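Grasby garment folding results, worth the hype?

tessellate_me
So I finally read the Grasby write-up on learning to fold from handheld gripper demos. They trained on 3489 demos recorded in regular bedrooms, then tested on 16 garments the policy had never seen. Knits did way better than I expected. Anybody tried to reproduce it?

Skurneo
Trying now! I'm at 1701 demos and my shirts look fine, sweaters not so much. My hunch is the hem grasp – if the first pinch is off, the whole fold goes sideways.

lowtorque
I don't buy the hunch. Their ablation dropped the wrist view and the hem grasps barely changed. I think you're just short on data.

Skurneo
Maybe, but they ran that ablation on plain towels. Busy knit on a busy sheet is a different animal. Two grippers, both going for the hem: 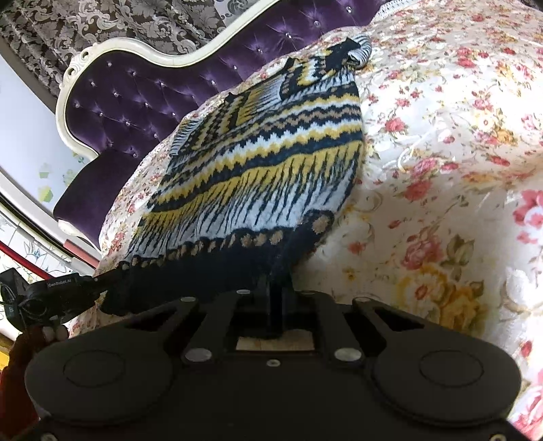

Knit with zigzag bands on the rose-print sheet, navy hem closest to the grippers.

tessellate_me
Ooh, dark gripper on a dark navy hem. I'd look at the contrast there before collecting more.

lowtorque
Fine, that's a harder case than towels. I still say double the demos first. The Leclerc baseline had the same slump early on and grew out of it.

Skurneo
I'll run both and post the numbers – give me until September.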